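Workshop Tips: Keeping a Small Comedy Room's Sound Kit in Service

Posted 8/12/21

Most of the equipment in a small stand-up or improv room is simple, and most of it fails for simple reasons. Connectors loosen, foam rots, clutches wear. The notes below cover the repairs and cleaning that can be done at a bench with hand tools. Anything on the mains side of a power supply goes to a qualified repairer.

Microphone grilles

Unscrew the grille counterclockwise while holding the body of the microphone upside down. With the microphone inverted, loose debris falls away from the capsule. Set the body down on a clean cloth and cover the capsule with a second cloth.

Pull the foam liner out of the grille. Wash both parts in lukewarm water with a small amount of dish soap. Use a soft toothbrush on the outside of the mesh, working along the weave. Lipstick comes off the mesh with a second pass. Rinse until the water runs clear and press the foam between two towels. Do not wring it. Leave both parts overnight in a ventilated spot. A hair dryer will warp the foam.

Replace the foam when it crumbles between the fingers or stays flat after being squeezed. Cut-to-fit sheet foam is available, but a molded liner seats better and does not buzz against the mesh.

A dented grille can be pushed out from the inside with the rounded end of a wooden spoon handle. Take the foam out first. Turn the grille a little between presses and work from the edge of the dent toward the middle. If the mesh has split at the solder line, fit a new grille.

Between acts, a wipe with a cloth dampened with isopropyl alcohol is enough for the outside. Apply the alcohol to the cloth. Sprayed directly, it goes through the foam and onto the diaphragm.

Straight stands

The clutch on a straight stand is the first part to wear, as every performer adjusts it and many adjust it without loosening it. Symptoms are a slow drop under the weight of the microphone, or a height that holds only at certain points on the tube.

1. Raise the inner tube fully and wipe it down with a dry rag, then with a rag and a little alcohol.
2. Unscrew the clutch housing and slide it up off the tube.
3. Check the inner sleeve. On the older Zostodon stands this is a split plastic ring. On the newer ones it is a rubber bushing.
4. If the ring is glazed, rough up the inner face with fine sandpaper. If it is cracked, replace it.
5. Reassemble dry. Grease, oil and silicone spray all make the fault worse.

Round bases unscrew from the tube with use. One wrap of plumber's tape on the threads holds them and can still be undone by hand at load-out. Thread locker is too permanent for a stand that travels.

Rubber rings missing from the underside of a base transmit every footstep on a hollow stage. Self-adhesive weatherstrip is an adequate substitute. Clean the metal first, and leave a gap where the ends meet so they do not ride over one another.

Cables

A microphone cable is best coiled over-under. Each alternate loop is turned the opposite way, which keeps twist out of the cable and lets it run off the coil without knotting. Cables coiled around the elbow develop a permanent spiral and break early at the connector.

Tie coils with hook-and-loop straps or with cotton line. Electrical tape leaves adhesive on the jacket, and the adhesive collects grit. To remove old residue, use citrus cleaner on a rag, followed by plain water.

Test cables at the start of each month. Plug in, set a moderate level, and flex the cable at both ends and at any visible kink. Crackle at the end means a connector. Crackle in the middle means the cable should be cut down and made into two short ones.

To re-solder a connector, photograph the existing wiring before removing anything. Slide the boot onto the cable before soldering. Tin the conductors and the cups separately, then join them with a brief touch of the iron. Clamp the strain relief on the jacket and never on the bare conductors.
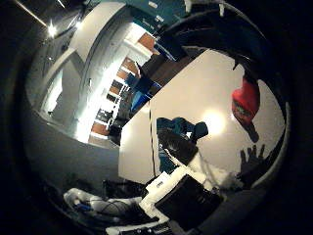
White panel, matte finish, with a thin black cable down the left.

Routing and marking

Cable fixed to a wall or a flat should run vertically or horizontally, with slack left at both ends. A drop needs a clip at the top that carries the weight. Without it, the connector carries the weight and the solder joints go. On painted surfaces, use clips with removable adhesive and test one in a corner for a week before committing to a full run.

Across a walkway, use a rubber cable ramp or gaffer tape laid lengthwise. Duct tape is not a substitute. It leaves residue on the floor and tears the finish on some vinyl.

Label both ends of every cable with its length and a number. Printed heat-shrink lasts longest. Clear tape over a paper label is satisfactory if the tape overlaps itself by half a turn. The Gistix label maker handles the narrow sleeve sizes, though its cutter leaves a small tab that has to be trimmed with scissors.

Keep a list. The one used for this page has 21 cables on it, of which 5 are spares kept in a separate bag. When a spare goes into use, the bag gets a note until the spare is replaced.

Stools

A bar stool on stage holds a glass of water, a set list and sometimes a person. Tighten the leg bolts each month with the correct hex key. If the bolts loosen between checks, add a split washer under each head. Loose dowel joints should be taken apart, scraped back to bare wood, glued with ordinary wood glue and clamped overnight. New glue over old glue does not hold.

A short leg is corrected with a felt pad. Cutting the other three to match rarely ends well.

For water rings on a varnished seat, try a cloth with a little mineral oil and leave it on for an hour. If the ring is still there, the varnish needs sanding and recoating. A cork coaster attached with double-sided tape prevents most of this.

Brick-pattern backdrops

Printed fabric backdrops should be rolled on a cardboard tube, face out. Folded ones show creases under a front light. Steam from the back, keeping the head of the steamer moving. Dust with a soft brush from top to bottom.

Painted panels can be wiped with a barely damp sponge. Touch up chips with a matte paint. Satin paint shows as a bright patch once the light is on, even when the color matches.

Storage

Keep microphones in a lidded case with a packet of desiccant. Take batteries out of wireless handhelds at the end of each night, including rechargeable ones. Leaked contacts can be cleaned with white vinegar on a cotton swab, then alcohol, then left to dry with the door open.

Shelves should hold stands flat. Stood in a corner, they fall. The Ko wall rack takes six straight stands with the bases off. Its hooks are narrow, and the older Jarevov tubes need the hook sleeves removed before they will fit.

Number the cases in the same series as the inventory. Gaps in the series are acceptable. Case 259 in our store has kept its number through two changes of contents.

Comments (4)

flatnote
The plumber's tape on the base threads works. I had been using a rubber band. Is there any reason not to use two wraps?

benchlight
Two wraps is fine on a worn thread. On a new one it will not start straight.

room_above_the_bar
Disagree on the hair dryer. On the cool setting, at arm's length, I have never warped a liner. Agree on everything to do with clutches. We replaced the split rings in April and two stands are already slipping again, so I will try the sandpaper.

thirdrowleft
Where do you get the molded liners? The ones I ordered were too shallow and rattled.

Filed under: Stage & Sound > Care and Repair | Tags: microphones, stands, cables, comedy rooms

Get the workshop newsletter. Join 543 subscribers. One email a month, unsubscribe at any time.

This site uses cookies to remember your preferences and measure traffic. Accept | Manage settings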